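3.2 Mug, cup, on its side, upside down: sorting out the words

Before I get to the results I need to own up to how long we spent arguing about the word "down". Evelien Goossens and I had planned a tidy afternoon of coding. We would read each description our participants had written, tick a box for the position of the cup (standing, lying, upside down, hanging, stacked) and be home for tea. We got through one page of the first booklet. Somebody at Mallholm had written "the mug is down on the table", and Evelien read that as lying on its side while I read it as simply having been put there. We were both quite sure of ourselves, too.

So the coding scheme in this section is our second one, and it's a good deal fussier than the first. I'll go through it in the order we worked it out, which I hope makes it easier to see why some of the boxes are such odd shapes.

The raw material was 300 short descriptions from 35 people, all written in their own kitchens, in booklets they kept near the kettle. We threw out 22 that didn't mention a cup or mug at all (several were about spoons, and there was a lovely long one about a cat) and that left us with 278. Everything from here on is based on those.

The first thing we had to settle was which way a lying mug faces. A standing mug is easy: the mouth is on top, the base is underneath, and the handle can be said to point somewhere. Tip it over and people start to disagree. Some treat the open end as the front, so that a mug "faces the window" when you could look out of the window from inside it. Others take the handle as the front, and a few go by the base, as if the mug were a person lying with their feet towards you. I'm an open-end person myself. A white mug on its side, with its mouth to the left and the orange handle over towards the right, faces left as far as I'm concerned, and I'd have said so without a second thought before this project started.

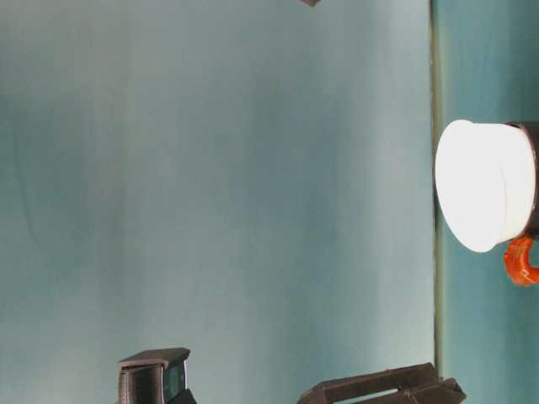 Evelien turned out to be a handle person, and we did think for a while about coding everything twice, once for each of us. In the end we gave every lying mug two entries: one for the direction of the open end, one for the direction of the handle, with a blank allowed for either. Writers who only said "facing" went into a third column, and I'm glad we kept that column separate, as it's where most of the interesting muddle lives. One participant in Kosevcombe used "facing" for the handle on the draining board and for the mouth in the cupboard, and when I rang to ask she said of course she did, that's how you pick them up!

The second thing was whether "cup" and "mug" should share a box. I'd assumed they would. Our participants, though, seemed to shift between the two words within a single booklet, and the shift had something to do with position and not only with the object. A few people wrote "mug" for as long as the handle mattered to what they were doing, and "cup" once they were describing something standing in the middle of a table, looked at from above, where what you mostly notice is a ring with a hollow in it. I don't want to build too much on this. Some booklets show it clearly and others show nothing of the kind, and two of our writers plainly just prefer the word "cup" and use it for everything, eggs included. We kept the writer's own word in every case and only merged the two for the position counts.

Looking from above brings its own trouble, I should say. People describing a cup from directly overhead stopped using "tall" and "short" nearly altogether and went over to "round", "open", "empty" and so on. They also told us much more about the inside. 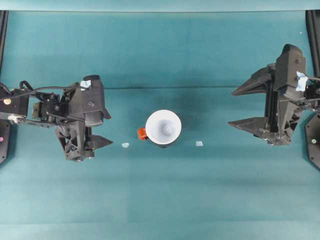

We hadn't asked about insides. The instructions on the front of the booklet said "please describe where the cup is and how it is placed", full stop, and yet 27 of the descriptions spend more words on what's in the cup (tea rings, mostly, and once a teabag "that had given up") than on where the cup is. We decided to keep these. I did wonder whether they ought to go the way of the spoons, but each of them does give a position somewhere, even if it's tucked in at the end.

The third thing was colour, and here I'd like to thank Tove Norðdahl, who read an early draft on a Thursday evening and spotted a problem neither of us had seen. We had a single box for the colour of the cup. Plenty of cups have two, one inside and one out, and which of them a person names depends a lot on where they're standing. A cup with a dark outside and a white inside is a dark cup from across the room and a white one when you lean over it. Tove's own notes from the Hallgrímsson kitchens had the same cup down as "black" and "white" on facing pages, written by a husband and wife. So colour is now two boxes, inner and outer, and a writer who names just one without saying which goes into "unclear".

The last change was the smallest. We had a box called "upright" and another called "ready", the second one meant for cups put out for somebody to use - standing, mouth up, handle to hand. Neither of us could apply "ready" the same way twice. When we re-coded a handful of booklets after a break in May, about half of our own "ready" cups had turned back into "upright" ones. The box went, and "upright" now means only that the base is on the surface and the mouth is on top. It says nothing about who the cup is for or whether it's been washed, which people do care about a great deal but which we'd need a different study to get at. The group at Prisitz did keep a box like our "ready" in their shelf work, and I'd be curious to know how they got on with it.

Figure 2 shows a cup that goes down as "upright" under the final scheme, with "white" for the inner colour and "dark grey" for the outer. The handle box stays blank.

Figure 2. A cup standing on a teal-green tabletop, seen steeply from above. Coded as: upright; inner colour white; outer colour dark grey; handle direction blank.

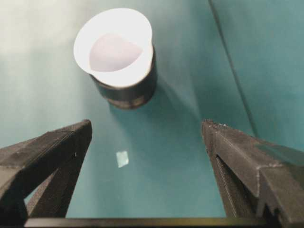 3.3 Agreement between coders

With the new scheme in hand we each coded all 278 descriptions separately, in different orders, and didn't talk about them until we'd both finished. Position gave us very little grief. The "facing" column was where we parted company most often, and we went through those cases together at my kitchen table, with a real mug to tip over whenever we got stuck. Where we still couldn't agree we left both readings in, and they're marked as such in the tables that follow.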